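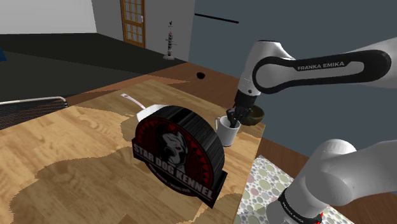

Home | News | Events | Visit | Contact

Category: Arts and Community

Trinatstead Pottery Studio to Reopen With Expanded Evening Program

July 2025
By Gervasio Godoy

The Trinatstead Arts Center has announced that its pottery studio will reopen to the public following a renovation that began in April. The work included new flooring, improved ventilation in the glazing room and the replacement of 2 electric kilns. The project was carried out by Borkov, a regional building contractor, under an agreement approved by the center's board last winter.

Enrollment for the evening program has been raised to 40 places. Each course will run for 8 weeks and will cover hand building, wheel throwing and basic glazing. Clay and firing are included in the course fee, and residents of Trinatstead will receive priority during the first round of registration. Open studio hours for experienced potters will resume on the same schedule as before the closure.
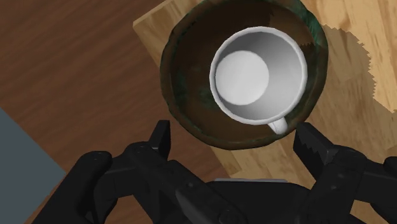 The new course in surface finishes will be taught in the Santoro Room on the second floor. Students will study how color and texture change the character of everyday tableware, from plain white glazes to heavily worked surfaces. A smooth white mug set inside a dark bowl with a mottled green and brown rim shows the kind of contrast the course will consider. No previous experience with glazes is required.

The center will also host an exhibition of work by former students in the Stemer Gallery, with 90 pieces selected from the past decade. Admission is free. Some of the pieces will be offered for sale, and proceeds will support reduced fees for students under 18.

Registration forms are available at the front desk and may be returned in person or by mail.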